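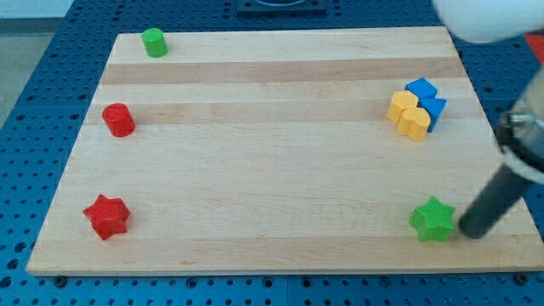 # Flat shapes and thick shapes

Take a sheet of paper and draw a circle. Your circle is flat. You can see it, but you cannot pick it up from the paper.

Now imagine that the circle grows upwards, like a plant. It becomes taller and taller, and when it stops you have a **cylinder**. A cylinder has a circle at the bottom, the same circle at the top, and one curved side which goes all the way round. A green block or a red block can be a cylinder - the colour does not change the name of the shape.

## What about a star?

Draw a star with five points and let it grow in the same way. You get a thick star, and the word for it is a **prism**. The top and the bottom are both stars. Between them are the sides, and these are flat.

How many sides? Put your finger on one point of the star and go along the edge until you come back. You will pass 10 short edges, and each edge has its own side.

## Which one will roll?

Lay a cylinder down on its curved side and push it gently. It rolls! A star cannot do this, it only bumps from point to point. Stand the cylinder up again and it stays still.

## Try it at home

1. Roll out some dough until it is as thick as your finger.
2. Cut a circle and a star. Ask a grown-up to help with the cutter.
3. Look at them from above, then from the side.

From the side it is harder to say which is which. Ask somebody in your family to guess.

*Text: Zahira Santoso*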